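Vos questions sur mes torchons et essuie-mains

Je reçois souvent les mêmes messages à l'atelier, alors je réponds ici une bonne fois !

Faut-il les laver avant de s'en servir ?
Oui, deux fois même. Un tissu neuf boit mal, le mien comme les autres.

À quelle température ?
40 degrés la plupart du temps, 60 si vous avez cuisiné du poisson (ça m'arrive souvent). Surtout pas d'adoucissant - j'insiste, je sais, mais ça graisse les fibres.

Est-ce qu'ils rétrécissent ?
Un peu, oui. Je coupe 6 cm plus long exprès, donc pas de panique au premier lavage.

Je peux les repasser ?
Si ça vous amuse ! Moi je les étends bien à plat et je les plie tièdes.

C'est quoi, un tissu à relief ?
Un tissu avec plein de petites bosses en diagonale. J'adore ça sous les doigts.
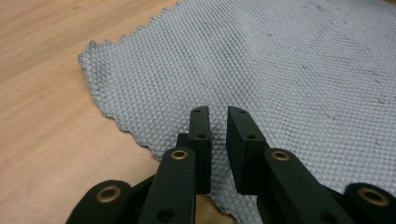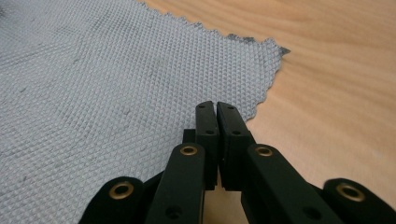

Du gris clair à motif losangé, posé sur une table en bois.

Vous livrez où ?
Partout en France, et à Burkbridge où Rin Hattori garde un petit stock. L'atelier ferme en juillet, écrivez-moi avant !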